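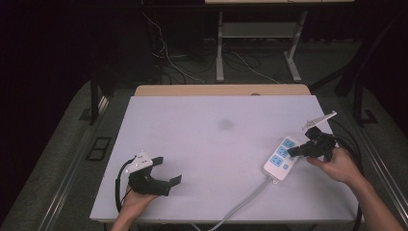 Power strip task, hand-held grippers.

Unplugging a charger is still a hard chore for a machine. To test yours, log at least 96 trials per outlet and score only full removals.
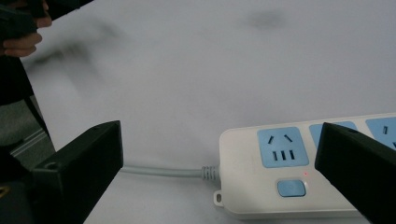 Switch presses are scored separately from plug removals. Set the pass condition before the first trial. A red indicator light, such as the small one glowing near the blue switch, can serve as the check. Our Presari arm passed 2 of 96. Do not count partial presses.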